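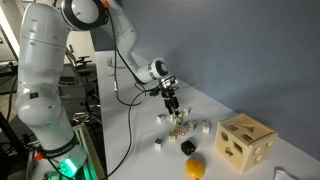 Bemen, 14 Sep 2025

Teaching an Arm to Spell: the Valley student robotics club
Speaker notes, 10-minute slot plus questions

SLIDE 1. Title
Leave the picture up while people find seats. Say hi, say who we are: the student robotics club at Valley, mostly second-years, and for the past two semesters we've been trying to get a robot arm to pick alphabet blocks off a table and line them up into a word. It's a toy problem in the most literal sense and I love it.
Mention the repo link is on the last slide so no need to photograph everything.

SLIDE 2. The task
You type a word. The arm finds the first letter in the pile, picks it up, sets it down in a clear area, comes back for the next one. We stuck to words of three or four letters because that was plenty.
Why blocks? They're cheap, they survive being dropped, and they have a different thing on every side. That last part sounded like a small detail in January. It ended up being most of the project! A letter can be facing down. It can be facing the wall. You can have the block you want right under the gripper and see only a drawing of an animal.
Ask the room: how would you find a letter that's face down? Take a couple of answers. (Someone always says "flip them all over," and yes, we tried a version of that. Save it for slide 5.)

SLIDE 3. The table

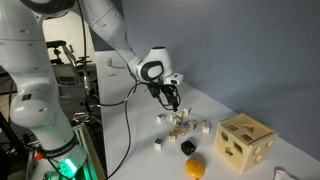
Gripper over the block pile, with the shape sorter at the right.

Point out the pile first. The blocks are close together and that's the hard case. When there's a finger's width of space on both sides, a grasp is easy to plan. When two cubes are pressed together, you have to find the pair of faces that are still open, turn the wrist to match, and come down without shoving the neighbor across the table.
Then the sorter. We call everything that isn't a letter block a "bystander." The rule is that the arm may not pick up a bystander, and a run where it does gets scored as a fail even if the word comes out right. The yellow toy was the worst bystander by far – our first detector was convinced it was a letter O. I still think that's kind of fair.
Say something about the cables. The slack has to be enough for the wrist to turn and short enough that the loop doesn't sweep the blocks. We lost a whole afternoon of runs to a cable before we added a limit on wrist rotation in software. If you're building anything like this, check your cable at the far ends of the motion before you collect a single run.
Don't spend more than two minutes on this slide. I always do.

SLIDE 4. How we got the data
Two ways. One group drove the arm by hand through the task, start to finish, and recorded it. That gave us 447 recorded runs. After cleaning we kept 283. The ones we threw out were mostly things like the recording starting late or someone bumping the table, plus a batch where the clock on one computer had drifted and the pictures no longer matched the arm positions. Very dull, very painful.
The other group labeled single block faces for the letter detector: 2625 labeled crops, done over pizza in the Lengyel building across a few long evenings. Thank the labelers! They're in the third row and they'll pretend they aren't.
If anybody asks about labeling rules: a letter gets a label if a person can read it without tilting their head too far. Blurry or half hidden goes in the "not sure" bin. We argued about "too far" more than I'd like to admit.

SLIDE 5. What the wrist camera sees 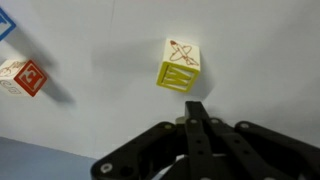 Photo: Valley student robotics club, wrist camera

Give people a few seconds to look before talking.
The W is about as good as it gets for us. Bright face, raised letter, turned toward the camera. Now look at the top of that same block: an airplane. From straight overhead you'd get the airplane and no letter at all. So we wrote a step called "peek," where the arm hovers, looks, then shifts sideways and looks again from a lower angle before it commits to anything. Peek made a bigger difference than any model change we tried all year.
The E at the left edge is the other lesson. It's partly out of view, and early on the detector would happily report it and the arm would go for a spot it had only half seen. Now anything touching the border of the picture has to be looked at again first.
Shadows: mention them. The ones on this white surface are soft, but they confused our edge finder, which liked to draw boxes around block plus shadow. Training on crops with the shadows left in helped.
And the flipping idea from slide 2. We had the arm pick up a block, turn it ninety degrees and put it down again. It works, it's fun to watch, and it's so slow that we only use it when peek comes back with nothing.

SLIDE 6. Video
Play the clip with sound off. It's the word CAT. Don't talk over the first pick, let them watch it. If the video won't load, skip it and say it's in the repo.

SLIDE 7. Who did what
Club splits into motion, vision and data. People were allowed to switch whenever they wanted and most did. I started in vision and I'm now writing gripper code, badly, with great joy.
New members: you don't need to know how to program an arm to join. You need to be okay with putting blocks back in a pile a lot of times.

SLIDE 8. Next
Skanar student showcase is the next big one. For that we want five-letter words, and words with a double letter, which breaks our planner at the moment because it thinks it has already used that block. Fix is half written.
We'd also like the arm to ask for help – to stop and say "I can't find a W" on the screen when it has run out of ideas. Right now it keeps peeking forever. It's weirdly endearing but it eats the demo time.

SLIDE 9. Links and questions
Repo, meeting times, sign-up sheet by the door.
Likely questions:
Does it know the words? No, it gets a string of letters and works left to right.
Lower case? Not yet, we only labeled capitals.
Can I try it? Yes! Come to an open lab evening and ask any of us. Bring a short word.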